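Demonstrating Household Tasks with Hand-Held Grippers: Bench Tips for Operators
Plarkstead Workshop Services, Shared Methods Pages
Revised Jun 21, 2020

These tips apply to operators who record tabletop tasks with paired hand-held grippers at the Plarkstead benches. They supplement the induction session and do not replace it. Operators who work by remote control from the Mustia station should read the section near the end of this page first, as several of the habits recommended for direct demonstration do not carry over.

The task used throughout is a simple one: a makeup brush is picked up from the table and placed in a small cup. It is assigned to most new operators because it calls for a light grasp, a change of angle and a controlled release. The same advice holds for pens, toothbrushes, kitchen spatulas and similar long items.

Preparing the table

Clear the work surface completely before the first recording of a block. Personal items, including phones and badge holders, belong in the lockers. Wipe the surface with a dry cloth. A damp cloth may be used at the end of the day, when there is time for the surface to dry.

Set the overhead lighting to 700 lux at table height and leave it there. Operators should not adjust the lamps between recordings. If daylight changes noticeably in the course of a block, enter the time in the log and continue.

Pull the side curtains fully closed. Chairs may stay in the area but should be pushed back far enough that an elbow will not meet them during a wide movement.

Holding the grippers

New operators tend to hold the grippers too tightly, and their recordings show it as a fine tremor at the fingertips. A relaxed hold from below and to the side is recommended, with the elbows slightly away from the body and the wrists straight. Stand with the feet apart and the table edge within easy reach. Those who have used kitchen tongs for many years may need a few sessions to lose the habit of squeezing from the shoulder.
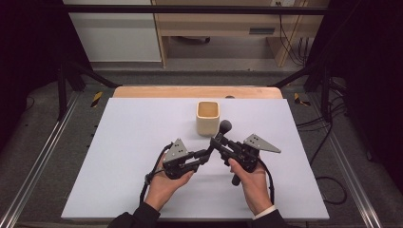 Thumb position deserves attention early, as it is difficult to correct once it has become a habit. The thumb of the leading hand should lie along the top of the handle and point forward. The right hand over the board shows the position, with the fingers wrapped around the body of the tool and the thumb pressed flat on top. Note also that each cable is led down the outer side of its own hand, the left one in a loop, so that neither crosses the space between the grippers. Cuffs should be checked at the same time. A shirt cuff that shows at the wrist is acceptable; a loose sleeve that can slide over the hand is to be folded back or pinned.

Before each block, open and close both grippers fully without any object on the table. The movement should be even on both sides. A gripper that sticks, clicks or closes further on one side is to be set aside with a red tag and replaced. Operators do not repair the linkages themselves.

Placing the objects

Set the cup down first and the brush second. The cup has four sides and rounded corners, and its orientation matters more than most operators expect. Turn it a little between recordings so that sometimes a corner and sometimes a flat side is toward the operator. The brush should likewise be laid in different directions, with the head to the right in some recordings and to the left in others.

The placement card provided by Embridge gives 4 starting arrangements. Work through them in order and then begin again. When the card has been completed, the operator may choose freely, provided that the brush lies wholly on the table and does not touch the cup. Do not use a ruler or tape marks on the surface. Small differences between one arrangement and the next are wanted.

A ceramic cup should be checked for chips at the start of the day. Run a fingertip around the rim. A chipped cup goes to the storeroom, and a replacement of the same shape is signed out on the shelf sheet.

Picking up the brush

Approach the handle from above at a steady pace. Slow down over the last part of the movement but do not stop. A full stop just above the object is the most common fault in first recordings, and the learned movement will reproduce it faithfully.

Close the jaws on the handle, not on the metal collar and never on the bristles. The collar is smooth and the brush will rotate. A grasp slightly toward the head of the brush, but still on the handle, gives the best balance for lifting. 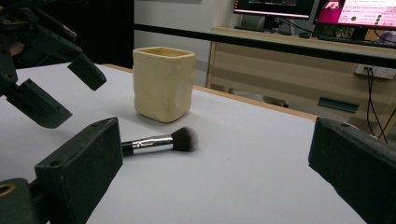 Where the handle lies nearly flat against the table, lower the fingertips until they touch the surface lightly and then close. Light contact is permitted. Scraping is not, and a recording in which the tips are dragged along the surface should be marked for review.

Lift straight up until the brush has cleared the height of the cup, and only then move sideways. The second gripper may steady the cup from the side if the operator has been asked for two-handed recordings. It should arrive before the brush does, and it should leave after the brush has been released. For one-handed recordings the second gripper is held still, well clear of the cup.

Turning and releasing

The brush must be turned from nearly horizontal to nearly upright on its way to the cup. Make the turn in the air, in a single movement, with the handle end going down. Operators who find the turn uncomfortable should change the direction from which they grasp instead of bending the wrist further. Mr. Bohdan Kushnir, who supervises the benches, will demonstrate the alternative grasp on request.

Lower the handle into the cup until it meets the bottom, then open the jaws. A brush dropped from the rim will bounce, and a light cup may tip. If the brush leans to one side after release, that is acceptable and the recording is kept. If the cup falls over, finish the movement naturally, bring both grippers back to the starting position and mark the recording as a failure. Failed recordings are stored separately and are not deleted.

Opening the jaws for the approach

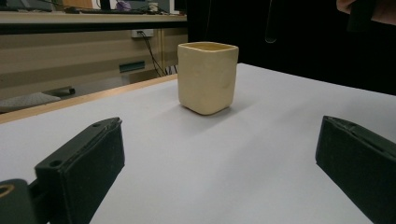
Jaw opening is best decided before the hand begins to move. Operators who open and close in small steps on the way to an object produce recordings that are hard to use, and their own work becomes slower as the block goes on. When the cup itself is to be handled, the fingers should be spread wide, with the cup standing in the gap and clear white surface left between each finger and the base. Come in low and level from the front, keeping the cup near the middle of the gap. Take care not to judge the distance by the shadow, which in this arrangement falls down and to the right of the cup and makes the base look broader than it is. Close evenly on both sides. If one finger reaches the wall of the cup first and begins to push it, reopen, draw back and start the approach again.

The walls of a hand-formed cup are seldom quite even. A firm, slow closure is suitable; a quick one may cause the cup to turn as it is gripped.

Length of a block

One block consists of 20 recordings. Take a pause after each block, put both grippers down in their cradles and move the fingers and shoulders. No operator should complete more than 2 blocks without handing over to a colleague. Fatigue appears first as a lower lift, and the brush then begins to catch the rim.

Read the log aloud at handover. The incoming operator repeats the block number and the position on the placement card.

Operators at the Mustia station

Remote control introduces a short delay between the hand and the tool. Move at half the usual pace and allow the tool to settle before each grasp. The advice against stopping above an object does not apply here; a brief stop is expected and is removed later by the Kadlec software.

Do not look back and forth between the screens and the bench. Work from the screens alone. A colleague should be at the bench to reset the brush and the cup, and should say "clear" when both hands are out of the working area.

Closing the bench

Coil the cables loosely by hand and hang them on the hooks. Tight winding around the gripper body damages the connector. Return the brush and the cup to the tray, wipe the finger pads with a dry cloth, and enter the number of completed blocks in the log. Worn pads should be reported on the same day.

The placement cards will be reissued in September with additional arrangements for cutlery and measuring spoons. Until then, the present cards remain in use. Questions on these tips may be left in the methods tray at the Plarkstead front desk.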